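Fonness Pads and Mats: Common Questions

What is the cover made of?
Fabric, in off-white. We don't stock other colors right now.

Can I machine wash it?
No. The cover is stitched on and does not come off. Wipe it with a damp cloth and a little dish soap, then stand it on its long side to dry. Allow 18 hours before you put it away.

Will gray smudges come out?
Fresh ones usually do. Older marks along the border may only fade. Don't use bleach, which weakens the stitching.

What are the straps for?
They are hook-and-loop and hold the mat closed in storage.

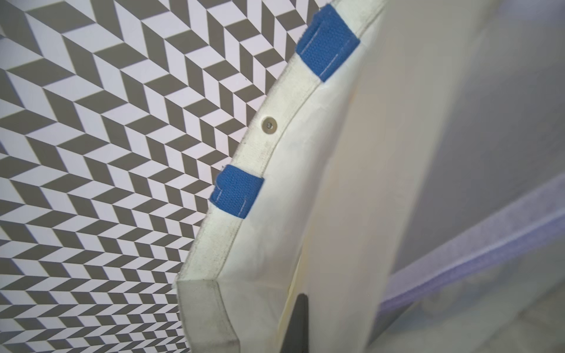
Close them before you move the mat so the hooks don't catch on clothing or rugs. If the end of a strap starts to fray, trim the threads with scissors. Don't pull them.

Can I get a replacement strap?
Yes, for blue straps only. They come in packs of 2 and have to be sewn on.

Can I store it against a tiled wall?
Yes, if the wall is dry. Leave a gap at the bottom, where grime tends to collect on the corners.

Who do I contact about a repair?
Write to Yevhen Demchenko at the Umonia workshop. The workshop is closed in November.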